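About Prundent

Prundent schedules aircraft ground time for regional airlines. The company tracks parking stands, maintenance slots and crew positioning in one system, and sells access to it by the month.
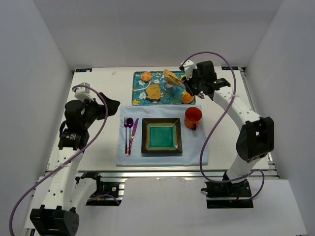
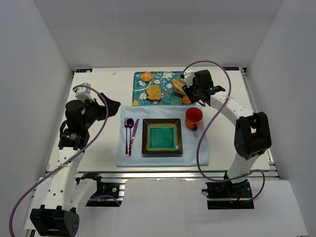

The first product, Melten, handles stand allocation at airports with up to 300 movements a day. The second, Clesa, reassigns crews when a carrier cuts or restores routes at short notice. In January it processed 1,065 schedule changes – most of them cancellations filed inside the 24-hour window.

Support is staffed at all hours from the Szulc office. Service terms were last revised on 5/15/25 and apply to all current contracts.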